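Lulla データカード(README)

Lullaを見つけてくださって、ありがとうございます。これは、シミュレーションのキッチンで一本腕のロボットに台所仕事をさせた操作データと、そのデータを使って私たちが試した「やり直し区間の学習」という手法のコードをまとめたものです。少し長い文書になってしまいましたが、急いでいる方は「ファイルの中身」と「気をつけてほしいこと」だけ読んでいただければ使い始められます。お時間のある方は、お茶でも飲みながらどうぞ。
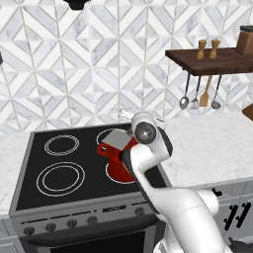
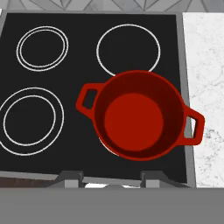 もともとLullaは、Fisitzという小さな研究グループのなかで、Takumi AokiとStela Ilieが模倣学習の実験用に集めはじめたデータでした。最初は自分たちだけで使うつもりだったので、ファイル名は適当、座標系の向きもタスクごとにばらばら、というなかなかの状態でした。今年の2月にMaricel Bañezが加わって、全部のファイルを開いて一つずつ直してくれたおかげで、ようやく外に出せる形になっています。(それでも変なところが残っていたら、遠慮なく教えてください!)

何を調べたかったのか

人が遠隔操作でロボットを動かすと、一回でうまくいくことのほうが少ないくらいです。つかみ損ねて、少し戻って、角度を変えて、もう一度つかむ。これまで私たちは、そういう「もたつき」のあるエピソードを学習前に捨てていました。きれいな軌道だけを見せたほうが方策は素直に育つだろう、と信じていたからです。

ところがRodel Sisonが、捨てたほうのデータをうっかり混ぜたまま学習を回してしまったことがあって、その方策が、鍋まわりのタスクで妙に粘り強い動きをしたのです。物がずれても、少し引いてから手を出し直す。これは偶然なのか、それともやり直しの部分に学ぶべきものがあるのか。それを確かめたくて、失敗と立て直しをきちんと印付けしたデータを作りなおすことにしました。

手法のあらまし

やっていることは単純です。各エピソードを「前進」「失敗」「立て直し」の区間に分け、学習のときに失敗区間の行動だけ損失から外します。観測はそのまま残すので、方策は失敗した直後の状態を入力として見ますが、失敗そのものを真似するようには教えられません。立て直し区間には、前進区間より少し大きい重みをかけます。重みの値は設定ファイルのrecovery_weightで変えられます。

区間の境目は人手でつけました。自動で切る方法もいくつか試しましたが、グリッパーの開閉だけを手がかりにすると、わざと持ち替えている動作まで失敗と判定されてしまい、鍋や蓋のように縁でつかむ物が多いタスクではとくに困りました。印付けの基準で意見が割れたものは、MaricelとRodelが一緒に見直して決めています。

データの規模

エピソードは全部で3,650本、タスクは13種類です。一本の長さは最長で90秒、それを超えたものは途中で打ち切って、truncatedの印をつけて残してあります。状態と行動の記録は毎秒20回です。

タスクはコンロ、流し、引き出し、棚のまわりに分かれています。コンロまわりがいちばん多く、鍋をバーナーの上に置く、別のバーナーへ移す、平たい物を鍋の上へ運ぶ、つまみを回す、といった内容です。本数はタスクごとに揃っていません。難しいタスクほど多めに集めたかったのですが、操作する側が疲れてしまって、結局は好きなタスクが多めになっているところもあります。Takumiは引き出しが好きでした。

シミュレータはGovoを使っています。剛体の接触だけを扱う設定で、液体や柔らかい物は入っていません。火や熱も計算していないので、コンロは物を置く台としての役目しか持っていません。場面の見た目は、壁のタイル、天板、扉の色などをTillmanという生成スクリプトで組み替えています。スクリプトも一緒に入れてありますので、ご自分の好みの台所を作って遊んでみてください。

ファイルの中身

episodes/ には、エピソードごとのHDF5ファイルが入っています。観測(画像、関節角、グリッパーの開き)、行動、時刻、タスク名の文が含まれます。

segments/ には、区間の印がJSONで入っています。始まりと終わりのステップ番号、区間の種類、印をつけた人の短いメモがあります。メモは英語と日本語が混ざっています。ときどき愚痴も混ざっていますが、読むと意外に役に立つので消さずにおきました。

scenes/ には、場面の定義と乱数の種があります。エピソードを最初から再現したいときに使います。

train/ には、学習と評価のコード、それに私たちが使った設定ファイルがあります。まずはtrain/smoke.yamlで動作を確かめてから、本番の設定に移るのがおすすめです。

学習用と評価用の分け方はsplit.jsonに書いてあります。同じ場面が両方に入らないように、エピソード単位ではなく場面単位で分けました。ご自分で分けなおす場合も、ここだけは守っていただけると、あとで結果を比べやすくなります。

評価のしかたと結果

評価はタスクごとに60回の試行で行いました。初期配置は評価用の場面から選び、どの方策にも同じ配置を同じ順で与えています。成功の判定は、最後の数ステップのあいだ物が目標の範囲にあって、かつグリッパーが離れていること、としました。持ち上げたまま目標の上で止まっているものは成功に数えていません。

比べたのは三つで、きれいなエピソードだけで学習したもの、全部をそのまま混ぜたもの、そして区間の印を使ったものです。コンロまわりと棚のタスクでは、印を使った方策がいちばん良い成績でした。とくに、最初のつかみに失敗した試行だけを抜き出すと差がはっきりします。全部をそのまま混ぜた方策は、立て直しも覚えるかわりに、必要のないところで手を引く癖もついてしまいました。

いっぽうで、引き出しのタスクではほとんど差が出ませんでした。取っ手に指がかかってしまえばあとは引くだけなので、立て直しの例がもともと少なかったのだと思います。つまみを回すタスクでは、印を使ったほうがわずかに悪くなりました。原因はまだわかっていません。Stelaは、回しすぎて戻す動きを「立て直し」と印付けしたのがよくなかったのではないか、と考えています。タスクごとの数字はtrain/results.csvにそのまま置いてありますので、都合の悪い行も含めてご覧ください。

気をつけてほしいこと

すべてシミュレーションのデータです。実機での確認はまだしていませんので、このデータで学習した方策を本物のロボットに載せるときは、速度と力の制限を必ずかけて、手の届くところに非常停止を置いてください。

接触の計算は、薄い物や平たい物で不安定になることがあります。縁をつかんだときに、物が少し震えたり、ほんのわずかにめり込んだりするエピソードがあります。見つけたものにはcontact_artifactの印をつけましたが、見落としもあるはずです。

遠隔操作をしたのは私たちのグループの人間だけなので、動かし方の癖がかなり似ています。横から回り込んでつかむことが多く、真上からまっすぐ下ろす動きは少なめです。操作者の番号は記録してありますので、気になる方は人ごとに分けて調べてみてください。

タスク名の文は英語で、言い回しもあまり豊かではありません。言葉の理解を試すためのデータとしては物足りないと思います。

再現するときの小さなこつ

Govoの物理ステップの幅は、scenes/に書いてある値を変えないでください。幅を変えると同じ行動列を流しても途中からずれていき、最後には鍋がまったく別のところに行ってしまいます。私たちもこれで二日ほど悩みました。画像だけを描きなおしたいときは、物理を流しなおす必要はありません。train/render_only.pyに保存済みの状態を渡せば、そこから画像を作ってくれます。この小さな道具はEdgardo Navarroが作ってくれたもので、手元ではいちばん出番の多いスクリプトになっています。

メモリが足りないと言われたら、まず画像の先読みの数を減らしてみてください。たいていはそれで収まります。

利用条件と連絡先

研究と教育の目的であれば、自由に使っていただいてかまいません。加工して配りなおすときは、元がLullaであることと、どこを変えたかを添えてください。商用でのご利用は、先に一言ご相談いただけると助かります。

不具合や質問は、リポジトリの課題欄に書いてください。英語でも日本語でも大丈夫です。エピソード番号を添えていただけると、こちらですぐに開いて確かめられます。区間の印について「ここは失敗ではないと思う」というご意見も大歓迎で、直したものはsegments/の履歴に理由と一緒に残していきます。

最終更新:2026年5月8日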